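Travel > Heritage > Features

The case for the ruined abbey
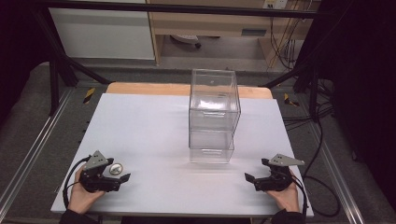 By our heritage columnist
23 Apr 2020

I have a soft spot for an abbey with no roof. Cathedrals are lovely and I'll never say no to one, but give me a wet paddock with half a cloister in it and I'm happy for the whole afternoon (longer if somebody has brought a thermos).

My favourite is still Lilcombe. You park beside the farm gate, walk down a lane that always seems muddier than it was last time, and then the west wall rises up behind the trees, grey and enormous. The monks' night stair is still there, worn so deep in the middle that you end up walking like a sailor. I've been 2 times in October and I'd go again tomorrow if I could, but of course none of us is going anywhere much at the moment, so I've been travelling through my old notebooks instead.

Wanik is the one I argue with friends about. They say there's nothing left, and fair enough, it's mostly lumps in the grass! But get up on the bank late in the day, when the light is low, and you can trace the whole plan: church, chapter house, kitchen, even the fishponds. I paced out the nave once and made it 109 steps, though I have short legs and stopped to talk to a sheep.

Yensuk I liked less than I expected to. The carved doorway is a beauty, all little leaves and grumpy faces, but the paths are roped off and you're steered around in one direction like you're at the airport. I first went in 2000, when you could wander wherever you fancied, and I suppose I've never forgiven them for tidying up.

Then there's Flisdale, a long drive from anywhere and worth every kilometre. The guidebook says it was founded in 1001 and the sign at the gate says something else entirely. I asked at the ticket hut and was told to take my pick. The tea room does a very good date scone, and the river runs so close to the old refectory that you can hear it from inside the walls. Take gumboots, and go around the back of the church for the tiled floor, which most people walk straight past.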